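Grarkbridge Ice Hall, Youth Hockey
Safety checklist before the season, with comments

Inspection made Sun 30 July by Noelia Vidal. Second reading by Aldana Retamal.
Marks used: OK / REPAIR / WATCH

1. Boards and glass
Boards, home side: OK
Boards, visitor side: REPAIR. Near the blue line one panel moves when I push with the shoulder. The screws are in place but they don't hold well. Please close this part until it is fixed.
Glass behind the goals: OK
Glass at the penalty box: WATCH. Small crack in the low corner, length 4 cm. I put tape at the end of the crack, so we can see if it grows.

2. Gates
Players' gates, both: OK, they open to the inside of the bench as they must.
Machine gate: REPAIR. The latch closes only on the second try. Last December we had the same problem and it was repaired with a spring that was too weak. I ask to order the correct one from Arancibia this time.

3. Goals
Frames: OK, no sharp welding.
Nets: REPAIR on the north goal. The hole is bigger than a puck.
Pegs: OK. Two spare pegs are missing from the box, please return them if you took them for practice.

4. Floors outside the ice
Rubber mats, locker rooms to ice: WATCH. The mat at room 2 lifts at the joint, and a child on skates can catch the blade there.
Parquet in the meeting room: OK for shoes. Skates are not permitted in this room, also not with guards.

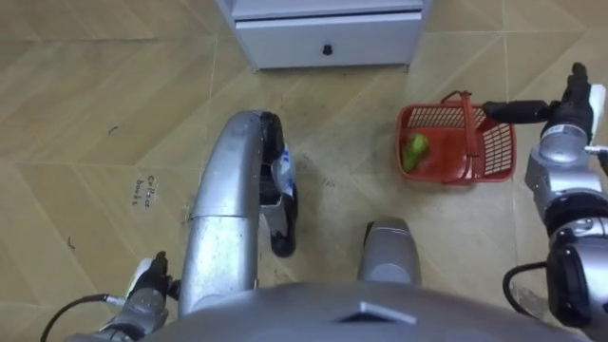

Parquet with light scuff marks, red basket and white cabinet.

Comment by A.R.: I agree with the mats. For room 2 I would not write WATCH but REPAIR, it was already watched all of last season.
Answer by N.V.: Accepted. Changed to REPAIR in the copy for Tikthorpe.

5. Helmets and loan equipment
Loan helmets checked: 20
Of these OK: all except the ones with a yellow sticker. The yellow ones have a broken chin strap or an old foam. Do not lend them, even for only one practice.
Face cages: OK, but many screws were loose and I tightened them by hand. Somebody should do it again with the tool.
Neck guards: OK after washing. The small sizes are few. The Wivel team comes with many beginners, so we need more before the first practice.
Skates: WATCH. Some blades have rust at the heel. Sharpening is not my work, I only write what I saw.

6. First aid and emergency
First aid box at the bench: REPAIR. Cold packs are past their date.
Stretcher: OK, and the way to it is free.
Defibrillator: OK, green light.
Emergency exits: OK. The east door was heavy to open but it opens fully. The sign over it has light.
Phone list on the wall: REPAIR. It is the list from the old season.
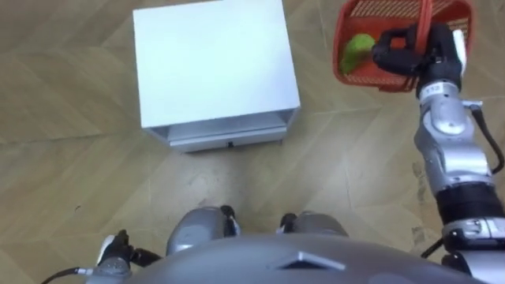 Small white cabinet on the parquet, with the red basket.

7. Stands
Seats checked: rows A to D. Seat 68 has no screw on the left side, seat 70 is broken in the back. Both are closed with tape.
Handrails: OK
Safety netting above the glass: OK, but I could inspect it only from the floor. For the top line we need the lift.

8. To be done before the first practice
Board panel, visitor side
Latch of the machine gate
Net, north goal
Mat at room 2
Cold packs and phone list

The points with WATCH I will look at again when the ice is in. If you find something which is not on this list, please write it in the book at the entrance with your name and the place, because "glass is bad" doesn't help me to find it.

Signed: N. Vidal
Read: A. Retamal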